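Leave the Fingers Alone Until You Have Checked Them

Most shops that run a small robot arm keep a schedule for the joints, the controller and the software. Few keep one for the fingers. I think that is backward, and after four years of looking after the packing cell at Torgate I would put the gripper at the top of any maintenance list and let the rest follow.

The fingers are the only part of the arm that touches the product. They wear out first, they get bumped the most, and they are the cheapest thing on the machine to replace. They are also the part everyone feels free to adjust. When a box slips, the first thing an operator does is raise the grip force. It takes a few seconds on the pendant and it usually works for the rest of the shift. Then the next box gets a dent, somebody lowers the force again, and by the end of the week there is no record of what the setting was when the cell ran well.

Last November we had 109 rejected boxes in one week on the Flerkel line. The carton was tall and narrow, with a paper outer layer, and the arm picked it up near the bottom. The boxes came off with creases. The supplier was blamed, then the vision software, then the humidity. The real fault was a left finger that sat a little forward of the right one, because one of its two screws had backed out. The force had been turned up twice to make up for it. We spent two days on the software and ten minutes on the screw.

That week changed how I think about setup. A grip problem should be looked at with the part in the fingers, at the point where they touch. The log will tell you the fingers closed to a certain width and that the motor current was normal. It will not tell you that the wrap has started to fold under the tip. The wrist camera will, if someone bothers to look at it.

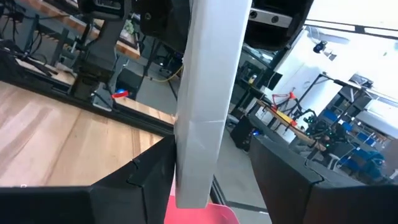 Wrist camera view of a tall white box held near its lower end. The wrap looks slightly crumpled at the fingers.

A grip like the one in the photo would pass every check our controller makes. It is still the kind I would stop and look at. With a tall box held low, most of the weight is above the fingers, and any sideways move puts a bending load right where the wrap is being squeezed. The usual answer is more force. I would try a higher pick point first, then a softer pad, and touch the force last.

The routine we use now is short. Every 300 picks the cell pauses with a box in hand and the operator looks at the camera view for folds or crumpling at the contact points. At the start of each shift, with the power locked out, the fingers are wiped down, the pads are checked for shine and the screws are checked against a paint mark. Once a month the fingers come off and go on a flat plate. The force setting is written on a card at the cell, and changing it means writing down the old number, the new number and the reason.

The card has met the most resistance. People say it slows them down, and it does. They also say a good operator can feel when the setting is right. I have worked with good operators, and I agree that they can. The trouble is that the next shift cannot feel what they felt. At our Bokedix site, where the card was skipped for the first months, the same two cells ran with different settings on the same carton, and each crew was sure the other had it wrong.

A stronger objection is cost. Monthly removal takes the cell down for over an hour, and a plant that runs light, stiff parts may never see the benefit. I would not ask for it on a cell that moves machined blocks. The Fan cell next to ours handles plastic housings and gets by with the shift check alone, and I have no quarrel with that.

For anything wrapped, coated or hollow, though, the fingers deserve the same attention as the gearbox. A set of pads costs us less than one case of spoiled cartons. Order spares before you need them, mark them left and right, and store them with the screws in the same bag. Ours spent a year in a drawer with the screws somewhere else.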